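Pince à main, suite du montage

Les deux doigts sont remontés depuis hier soir, avec les tampons bleus que Geum-ok Koo m'a envoyés d'Ondby. Le jeu aux pivots a disparu – restait à essayer sur de vrais emballages. 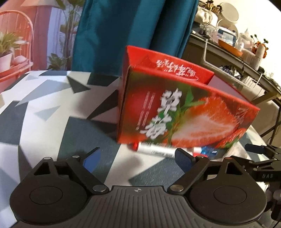
Réglage de l'ouverture

J'ai repris la butée 2 fois, puis noté la valeur dans le carnet. Otakar Hájek préfère un ressort plus dur, je garde le mien.

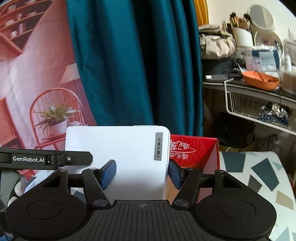

Mon souci reste les surfaces lisses. Un étui blanc et brillant comme celui-là, posé debout devant le carton rouge, demande un serrage bien parallèle. Je reprendrai la bielle droite à Mokirberg, où il y a une perceuse à colonne.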